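New rules for gold buyers in Narness

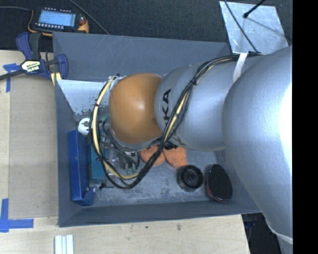
From May, every shop in Narness that buys gold or silver from the public must write down the name of the seller and keep a copy of an identity paper. Until now this was required only for sales of 1,000 dollars and more.

The licensing office in Stodthorpe made this change after it looked at last year's records. Of 1,944 purchases, 985 were a little under the old limit, and many came from the same sellers – sometimes twice in one day.

"We do not say that all of these were dirty money, but the pattern is difficult to explain," said Meenakshi Nambiar from the office.

Lilla Csonka, who has a small jewelry shop in Preltholm, supports the rule but worries about the paperwork. She asks for a simple form which can be filled in at the counter.

The office promises to send the form to all license holders before the rule starts. Records must be kept for two years.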